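Two more arms on the bench, and what that means for the rest of us

I've had the same conversation by the kettle so many times this month that I offered to write it down, so blame me if any of it is wrong. Most of you know that the packing side at Hetness has been trying out small robot arms, and plenty of you have asked me what they do all day and whether they're after our jobs. I pack returns, I'm not an engineer, but I do sit nearest to them!

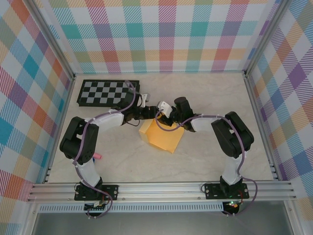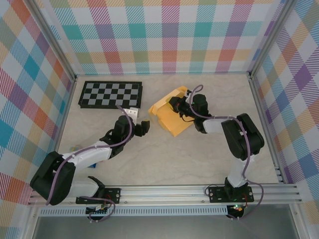
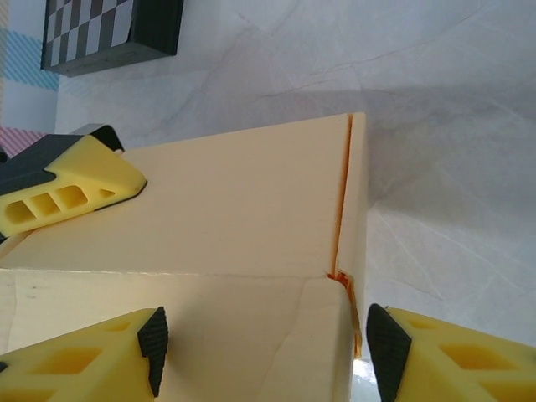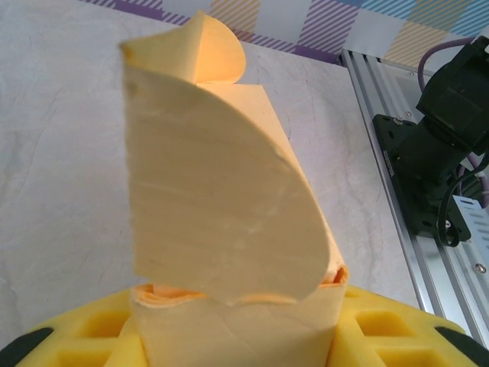
Arms and grippers at the patterned bench.

Will anyone lose their place because of this?
The numbers on the packing rota stay as they are until at least August, and anyone whose tasks change gets retrained on full pay before the change happens.

That answer came from Wilson Castaño, and I made him say it twice so I could get it down properly. What happens after August hasn't been decided, and he didn't pretend it had. I'd sooner have that than a cheerful promise, to be fair, though I know not everyone on the late shift feels the same and a couple of you told me so quite loudly.

So, what changes. The plan is for the arms to take on the small soft returns first, the folding and the turning over and the putting in the tray, which is the part of the job that gets into your wrists by two in the afternoon. On a busy day we put through 575 of those between us. To begin with the arms will be given 60, all of them easy ones, and a person will check every single one before it goes to Grorberg. If you've ever tried to explain to a new starter how hard to squeeze something so it doesn't slide out of your hand, you'll have some sympathy with the people teaching a machine to do it. I certainly have (and I've dropped more than my share).

The checking is a proper job, by the way, with its own line on the rota. Jarosław Baran has been doing it during the trial and he says the odd thing is how much you have to look. When you fold something yourself your hands tell you if it's gone wrong. When you're checking somebody else's work you've only got your eyes, and after an hour of it he was more tired than he gets from packing. That's been passed on, and checkers will now swap every hour with somebody on the ordinary line. He also asked for a stool that goes up and down, and that's on order.

I had my own grumble, which was about the targets. My worry was that if a machine does the easy ones we'd be left with nothing but the awkward parcels – the ripped ones, the ones taped up by somebody's uncle – and still be measured as if we had the usual mix. I took that to Wilson and it has been changed. From the start of the next stage the awkward ones count separately, and 10 of them in an hour is the figure to work to. I think that's still a bit steep for the really bad ones. If you think so too, please tell him, because he's only heard it from me so far.

Training is open to everybody, including weekends and agency. It takes one morning and you learn how to stop the arms, how to start them again and what to write in the log when something's been dropped. You don't need to be good with computers. Thongchai Jitpraphai did it last week and his only complaint was the biscuits. The sheet is on the door of the small office, and if you're on lates and never see that door, send me a message and I'll put your name down.

A few smaller things. Please don't leave cups on the bench, even for a minute. The stop button is for anybody to press, you won't be told off for pressing it, and you don't have to find a supervisor first. Ask before you move anything, as things get put where they are on purpose. And there's a fund of 400 pounds for gloves, mats or whatever else would make the checking spot more comfortable, so have a think and get your suggestions in before somebody spends the lot on a radio.

Next time I'm hoping to have a few words from the Rivadeneyra site, where they started before we did. If there's something you want me to ask them, catch me at break.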